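Imprimir | Enviar por correo

Lista: seccion-sindical-lavanderias
Asunto: Re: Preaviso de huelga en Hudeo — cómputo de plantilla y servicios mínimos
Fecha: 8 de enero

Contesto por partes al mensaje de ayer, que cito recortado para no alargar el hilo.

> Según la empresa, el censo es de 245 personas y no se pueden sumar
> los turnos de Surkik, al ser una contrata con convenio propio. Piden
> además que el comité de huelga presente la propuesta de servicios
> mínimos antes de la reunión de mediación. ¿Estamos obligados a
> hacerlo? ¿Y qué pasa con los contratos que terminan durante los
> paros?

Primero, el censo. La cifra de 245 es la que figura en el acta de las últimas elecciones, celebradas en mayo, y corresponde solo al centro de Hudeo. El personal de Surkik trabaja en la misma nave pero tiene otro código de cuenta de cotización y su propia representación. La empresa acierta en que no se suman para el comité. Se equivoca al deducir de ahí que el paro no les alcanza: el preaviso puede incluirlos si lo registran también sus delegados o el sindicato a escala de sector. Recomiendo dos preavisos separados, con las mismas fechas y franjas horarias, y registrar ambos el mismo día. Un preaviso conjunto mal redactado es lo primero que va a impugnar la asesoría de la empresa.

Segundo, los servicios mínimos. No los fija la empresa por su cuenta. Si el centro solo lavara para hostelería no habría servicio esencial que mantener. El problema es la línea hospitalaria, y por eso el plazo aplicable es el de servicio público, diez días naturales en lugar de cinco. El comité puede llevar propuesta propia, y conviene hacerlo, pero no está obligado a entregarla antes de la mediación. La mía sería limitar los mínimos a ropa de quirófano y urgencias, con la dotación de un domingo ordinario. Todo lo que venga de hoteles queda fuera, aunque pase por el mismo túnel de lavado. Esto hay que ponerlo por escrito, con número de línea y puesto, porque en el paro anterior la dirección mezcló las dos cargas y acabó llamando a gente de plegado que no tenía por qué entrar.

Tercero, los contratos temporales. Hay 11 que vencen dentro del calendario de paros. La huelga no prorroga ni interrumpe el vencimiento. Lo que sí se puede discutir es la causa del contrato, y en al menos tres de ellos la causa alegada — campaña de Mladenović — terminó antes del otoño. Quien esté en esa situación debe guardar los cuadrantes y firmar cualquier comunicación como «no conforme», con fecha. La sustitución de huelguistas con personal de Kostix sería otra cuestión y se denuncia ante Inspección en el momento, con hora y puesto cubierto.

Cuarto, los descuentos. Se descuenta el salario del tiempo de paro y la parte proporcional de las pagas extraordinarias, no las vacaciones. Con paros parciales de dos horas, la nómina tiene que reflejar horas y no jornada completa. La caja de resistencia tiene hoy un saldo de 3.022 euros, lo que no da para cubrir los paros enteros. Propongo destinarla solo a quienes tengan jornada parcial y decidirlo en asamblea antes del primer día. 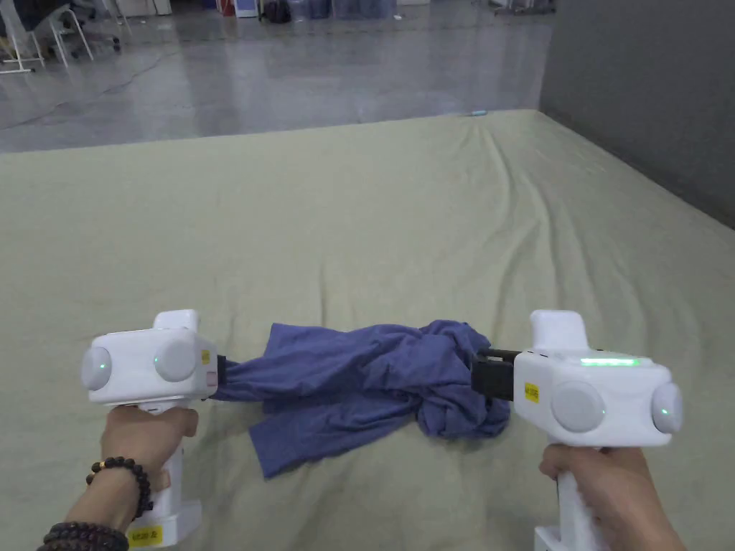
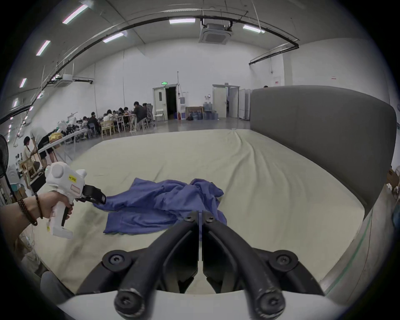 Tela azul sobre una superficie clara. 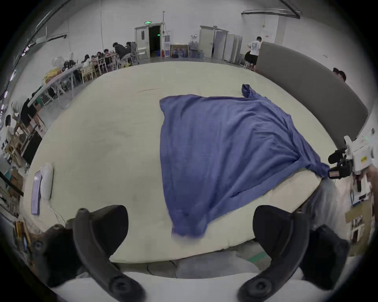 Quinto, la mediación. Acudir es obligatorio, llegar a un acuerdo no. Si la empresa ofrece retirar el nuevo cuadrante a cambio de desconvocar, pido que no se firme nada sin que conste la fecha de retirada y quién la comunica a la plantilla. La última vez el texto decía «en breve» y el cuadrante siguió en vigor hasta final de año. Una desconvocatoria parcial, manteniendo la segunda mitad del calendario, también es posible y no exige nuevo preaviso mientras no se amplíen ni las fechas ni las franjas.

Queda por resolver el ámbito del turno de noche, que empieza un día y termina el siguiente. En el preaviso debe decir expresamente que el paro afecta al turno que se inicie en la fecha indicada, hasta su finalización. Si no, habrá dos lecturas y la empresa elegirá la suya.

Adjunto en mensaje aparte los dos modelos de preaviso y la tabla de puestos de la línea hospitalaria. Las correcciones, a esta misma dirección, sin cambiar el asunto.

Imprimir | Enviar por correo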